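Support > Ilia Bench Arm > Set-up Guide > Section 6: Preparing and Running Tabletop Tidying

6. Preparing and Running Tabletop Tidying

6.1 Purpose of this section

This section explains how to set up the Ilia arm for clearing and sorting a worktop, and what the user may reasonably expect of it. It should be read by the person responsible for the arm before the first session and kept where other users can find it.

The question most often put to the department is whether the arm can be left to tidy a workbench or a bedroom desk unaided. At the present stage of development it cannot. It can pick up, carry and set down certain rigid objects when the worktop has been prepared as described in 6.3. Folding, wiping, wrapping and any work with liquids are outside its range. A person must attend throughout.

6.2 Practice in simulation

All tidying routines must be run in the Berhe simulator before they are run on a real worktop. The simulated table carries ordinary desk and bench items, and the usual first exercise is a grasp from directly overhead on an orange block.

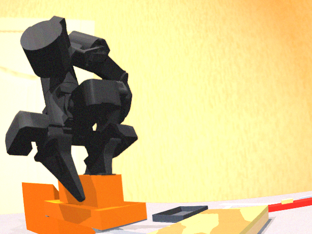
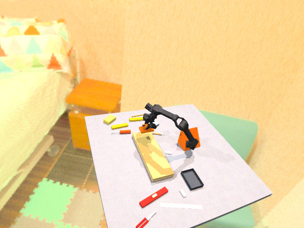
Household Tasks Group, Cedstead Institute of Applied Automation

A routine is considered ready for the real arm when it has completed 40 runs in the simulator with no dropped object and no contact with the worktop. Runs in which the user has paused the arm do not count towards this total. If the worktop layout is changed, the count begins again.

Note: Good results in the simulator do not guarantee good results at the bench. Real surfaces are less even, real objects vary in weight, and lighting in most homes and workshops changes through the day. Of the 2,757 real grasps recorded by the Group up to April, the largest share of failures involved thin objects lying flat, such as rulers and pencils.

6.3 Preparing the worktop

1. Switch off the arm at the wall and wait for the status light to go out.

2. Check that the base bracket is firmly fixed to the worktop. Tighten the bolts by hand first, then with the key supplied.

3. Remove all glassware, food, medicines and loose paper from the worktop.

4. Remove knives and open blades. Scissors may stay on a practice table in the simulator but must not be placed within reach of the real arm.

5. Separate any objects that touch or overlap. The arm may treat two touching objects as one and attempt to lift both.

6. Place the receiving tray on the worktop and mark its position with tape. If the tray is moved after marking, repeat step 9.

7. Clear the space above the worktop. Shelves and hanging lamps must be at least 54 cm above the highest object to be lifted.

8. Switch on the arm and allow it to find its rest position. Do not touch it while it is moving.

9. Open Tutura on the control computer, choose "Learn worktop" and follow the messages on screen.

CAUTION: Keep hands, hair, sleeves and lanyards away from the gripper whenever the status light is on. The fingers may close without a sound or other warning.

6.4 Running a routine

1. Confirm that one person has been named as attendant and is within reach of the stop button.

2. Select the routine and set the speed to Low. Medium speed is available only to users who have completed supervised training.

3. Press Start once. A second press is read as a request to pause.

4. Watch the first grasp closely. The gripper should come down over the object and halt before closing. If it comes down to one side, press Stop and return to step 9 of 6.3.

5. Let the routine finish - do not hand objects to the arm or straighten them while it is working.

6. Enter the result in the log, including any object left behind.

A routine of ordinary length takes 29 minutes at Low speed. Most adults would clear the same worktop in far less time. The Group publishes this figure so that buyers and lenders of equipment may judge for themselves whether the arm suits their needs.

6.5 If the arm drops or misses an object

Press Stop. Do not reach under the gripper. Once the arm has returned to rest and the status light is out, put the object back by hand or take it off the worktop altogether. An object missed three times in one session should be left out of the routine and reported.

Reports should be addressed to Floarea Sima (bench safety) or Mulugeta Chala (simulator and grasping), with the log attached.

Continue to Section 7: Care of the Gripper Fingers

2 comments | 6 shares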